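Week 4 notes: Kitchens, storage and the work triangle

Residential Interiors, evening stream. Last updated 7/24/22

Okay, so this is the week where everybody suddenly has opinions. I can get through lighting and colour with a fairly quiet room, but put a kitchen plan up on the wall and half of you want to tell me about your mum's pantry. Good! Bring the pantry. These notes cover what I said (and some of what I ran out of time to say), and the reading questions for the Brulley flat are at the end.

Start with where kitchens came from

For most of the nineteenth century the kitchen in a well-off house was somewhere the owners hardly went. It was out the back, sometimes in a separate building because of fire and heat, and it was furnished the way you'd furnish a workshop: a big table, a dresser, a range, hooks. Freestanding things, all at different heights, none of them joined up. If you've ever been through a restored homestead you'll know the sort of room, and you'll probably remember how far it was from the dining table.

What changed is that servants became scarce and expensive, and the person who owned the house ended up doing the cooking. Once that happens, people start to care how many steps there are between the sink and the stove. Writers on household management were already fussing over this in the 1800s, and by the 1920s you get the fitted kitchen in something we'd recognise: continuous bench, cupboards under, cupboards over, everything within reach. The Frankfurt kitchen is the one you'll see in every textbook. It was tiny, it was planned like a railway dining car, and it had labelled bins for dry goods, which I would still quite like to own.

I want you to hang on to one point from that history. The fitted kitchen was designed for one person working alone with the door shut. Nearly everything we argue about in kitchen planning today comes from trying to use that layout in a room where two people cook, a kid does homework and someone is looking for the charger.

The triangle, and what's wrong with it

You all know the work triangle: sink, stove, fridge, with a clear path between each. It's a decent check and I still draw it on every plan, lightly, in pencil, right at the start. If one leg of it goes through the dining table, you have a problem. If one leg is so short that the fridge door opens onto the cooktop, you have another one.

Where it falls over is that it treats the kitchen as three appliances. Think about what you did the last time you made dinner. You stood at a stretch of bench chopping things for most of it. The triangle has no chopping in it at all, and no rubbish bin, and no dishwasher. So after the triangle I'd like you to mark zones as well – prep, cooking, washing up, food storage, dishes storage – and look at which ones overlap. Overlap is fine where one task follows another. It's a nuisance where two people will want the same spot at the same time, and the classic is the cutlery drawer sitting directly beside the stove, so whoever sets the table has to reach around whoever is stirring. 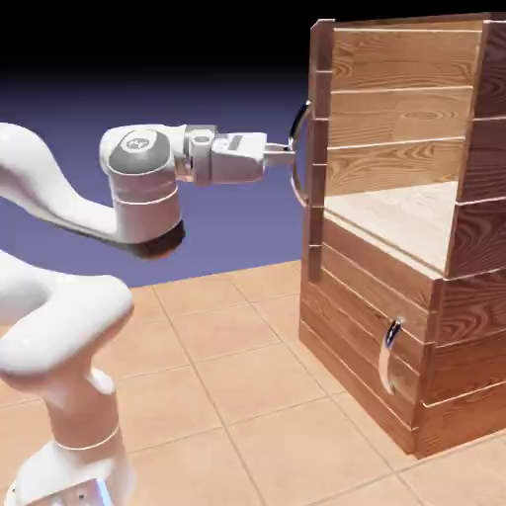 Cupboards next, and I'll try to keep my temper. Base cupboards with a hinged door and a fixed shelf are the cheapest thing to build and the worst thing to use. You can see the front third. The back two thirds is where the fondue set lives. Drawers cost more, because of the runners, but you get the whole depth and you look down on what's inside, so for pots, plates and dry goods I'd spend the money there before I spent it on a fancy benchtop. Put hinged doors where you need them: under the sink, where the plumbing is, and for tall trays stored on edge.

Door swing matters more than people think. Draw every single door open on your plan, with the arc, and draw the drawers pulled all the way out too. I marked a set of plans for the Temville unit last year and there was a corner where the oven door and a bank of drawers could not both be open, and it looked beautiful on paper, really beautiful. The student had rendered it with a bowl of lemons.

A few more things on doors, in no special order:

Handles add depth. Two drawers meeting at an inside corner will hit each other's handles unless you allow a filler strip.

Hinge side is a choice. The door should open away from the place you'll be standing when you want what's in it.

Overhead doors that lift up are lovely until a shorter person has to close them.

Timber fronts move with the weather. Leave the gaps your cabinetmaker asks for and don't talk them out of it.

Materials

We only touched on this, so it's worth reading the handout from the October block again if you took that unit. Solid timber fronts are warm and repairable and they will fade unevenly if there's a north window (yes, north, we're in this hemisphere, please check your sun diagrams!). Veneer over board is more stable, and on a good veneer the grain can be run across a whole bank of drawers, which I think is about the nicest thing you can do in a small kitchen. Laminate has come a long way and I won't hear it sneered at. Painted fronts chip at the edges near the bin, every time, so tell your client that before they choose the colour.

For carcasses, ask what the board is and ask how the edges are sealed. Water gets in at the edges, under the sink first and next to the dishwasher second.

The Tan and Jolley plans

These are the two we pinned up. Tan is the galley, 11 square metres, with a walkway straight through it to the laundry. Jolley is the L-shape with the island that everyone liked. I asked for a show of hands on which one you'd rather cook in and Jolley won easily, but I'm not convinced. The galley has more usable bench once you take away the island's sink and the bit where the stools go. Have another look at the storage on each before you settle on a favourite, and follow the path of a full pot of pasta water from stove to sink. In Jolley you carry it around a corner, past the stools.

The walkway in Tan is a real fault, though. Moving the laundry door is the obvious fix and a couple of you drew it, but check the wall schedule first.

For next week

Brulley flat, existing plan and elevations, in the class folder. Print it at the scale on the sheet, please don't let the printer fit it to the page. Then:

Draw the triangle, then the zones, on separate pieces of trace.

Draw every door and drawer open.

Find 70 centimetres of clear bench beside the cooktop. It's possible without moving any plumbing. I've done it two ways.

Write half a page on who you think this kitchen was planned for, and who's likely to be living with it now.

Bring the trace on paper, and a scale ruler. I have spares but they go walking. If you measured your own kitchen over the break, bring that too and we'll put it up at the end if there's time.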